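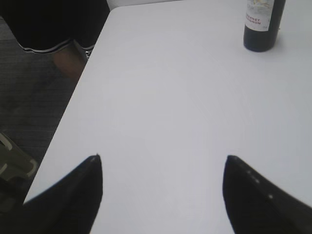

Plitov Wrist View Kit

The Plitov kit adds a small camera to a two-finger gripper and supplies the software that goes with it. It was developed for one line of work: finding out how much a grasping policy can do from the wrist view alone, with no overhead or side camera. The method and our results so far are summarized on this page. Ordering details are at the end.

Background

Most tabletop policies are trained on a fixed camera plus a wrist camera, and the fixed one tends to carry the approach. When it is removed, the arm often stalls at the start of a trial, before the target is large in the wrist view. Chak-lun Tu proposed treating that first stretch as a separate problem. The policy is asked only for a heading across the table until the target passes a set size, and grasp prediction is switched on after that.

Method

Each trial begins with the fingers open above clear table and the target well away from them. Tall objects such as bottles are a useful hard case. From a starting pose the wrist camera may catch only the base and the lower body, with the neck out of view, so the heading has to be computed from a partial outline.

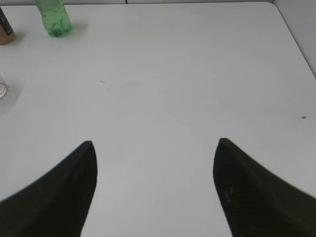
Start poses are drawn from a grid and then shifted by a small random offset. Objects near the margins of the table are kept in the set, including clear and translucent ones. Glass and tinted plastic on a white surface give weak edges, and the heading estimate leans on the shadow at the base more than we would like. So-ying Leung's ablation, with shadows masked out, showed a clear drop for clear objects and almost none for dark ones.

The finger tips stay in view at all times. They are used as a fixed reference: the kit software locates both tips at startup and compares their positions with the stored calibration. If either has moved by more than 4 pixels, the session will not start until the mount is checked. Earlier versions masked the fingers out of the input. Leaving them in gave better closing behavior in the last few centimeters, and the mask was dropped.

Results

With the two-stage policy, 7 object classes were tested, 20 trials per class. The single-stage baseline used the same network and the same training data. Two-stage control removed most of the early stalls. It did not improve the grasp itself, and failures at closing were about as common as before.

Background clutter matters less than expected. We had assumed that floor, furniture and people beyond the table edge would pull the heading off target.
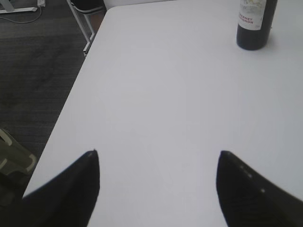 In practice a hard table edge helps. The policy seems to treat it as a boundary, and headings that cross it were rare in every run. Trials on a light floor that blends with the table top were worse, and users with such a room should collect some local data before relying on the supplied weights.

Known limits

Two bottles standing close together are sometimes read as one wide target – the arm then heads for the space between them. Printed labels are not used for identification. Lighting from a low window produces long shadows that the shadow cue handles badly; diffuse overhead light is recommended.

In the kit

Wrist camera and bracket for the Pevow two-finger gripper
Calibration card
Cable, 2 m, with strain relief clips
Software, trained weights and the trial log format

The bracket for the Kwan gripper is sold separately. Its offset is different and the supplied calibration file must not be reused with it.

Ordering

Kits are built in batches. The next batch ships in April. Research groups can request the trial logs without buying the hardware – write to the Plesby office and state which object classes are needed.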